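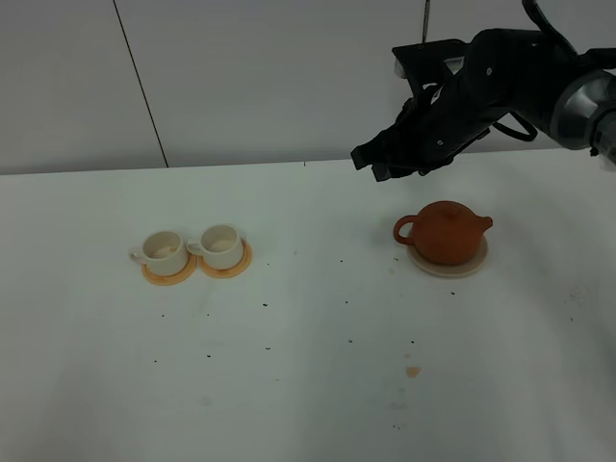

Do I need a background in robotics to apply for the equipment planner position?

A background in purchasing or budgeting is enough, if you are willing to learn how a robot arm and its gripper are put together. You will sit next to the engineers and they will answer your questions. More important for us is that you can read a quotation line by line and notice what is missing from it.

Equipment Planner, Robot Handling of Tableware
Lundach, Bamholm office
Full position (100 percent), limited to two years, extension possible

About the work

Lundach develops handling routines for robot arms that work with fragile objects on a table. At present we work mainly with tea ware: cups, saucers and clay teapots. The laboratory in Bamholm is now being prepared for a larger number of work tables, and we are looking for a person who will plan what we buy, in which order and from which budget.

Until now the engineers have done the purchasing themselves, next to their other tasks. It was possible while we were small. The equipment list today has 425 lines, from complete arms down to cable clips and replacement finger plates, and several of these lines describe the same part under different names. To bring this list in order will be your first task.

Your tasks

You maintain the equipment list and the yearly budget plan. You ask for quotations, compare them and prepare the decision for the head of laboratory. Please note that a comparison with us always includes delivery, installation, training, spare parts and the service contract, also when the supplier writes these on a separate page.

You plan the consumables and the tableware. Cups and teapots break, and a test series that has begun with one type of teapot must be finished with the same type. You therefore keep a reserve of each type and order again in good time.

You agree the delivery dates with our second site in Nindilby, where the new tables will be assembled, and you keep both sites informed when a date moves.

You take part in the Tuesday meeting of the laboratory, in which the engineers present what they would like to have. Some wishes will be too expensive. We expect that you say so in a friendly way and propose something else, for example leasing or a used arm with a fresh inspection report.
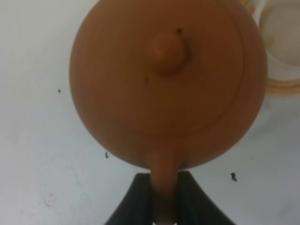

Holding a clay teapot by the handle, seen from the gripper.

A typical question from last spring: should we buy one expensive gripper with exchangeable fingers, or several simple grippers with fixed fingers? The second solution was cheaper on paper. When we added the mounting plates, the cables and the hours for changing over, the difference was very small. Calculations of this kind will be a large part of your week.

What you bring

A completed training or degree in purchasing, business administration, industrial engineering or a similar field. Practical experience with technical purchases, also in a workshop, a hospital or a school. Confident use of spreadsheets. Good written English; most of our suppliers write to us in English, and for nearly all of us at Lundach it is a second language too.

Knowledge of import rules and of the Lo Presti ordering system is welcome. We can teach you the second one.

What we offer

A full-time contract with flexible beginning between 7:30 and 9:30 in the morning. One day per week from home after the first three months. A training allowance of 1,938 euros per year, which you may spend on courses of your own choice. Travel to Nindilby is paid and counts as working time. The salary follows our internal scale, and we will send you this scale before the first interview if you ask for it.

How to apply

Please send us a letter of one page, your CV and copies of your certificates as one PDF file by the end of August. In the letter, please describe one purchase which you planned and which became more expensive than expected, and how you handled it. A photograph is not necessary.

The first interviews are by video. The second interview takes place in Bamholm and includes a visit to the laboratory and a short exercise with two quotations for a robot arm. You may use a calculator and ask the engineers everything you wish. Travel costs for the second interview are refunded against the ticket.

Applications go to the personnel office of Lundach in Bamholm, with the words "Equipment Planner" in the subject line.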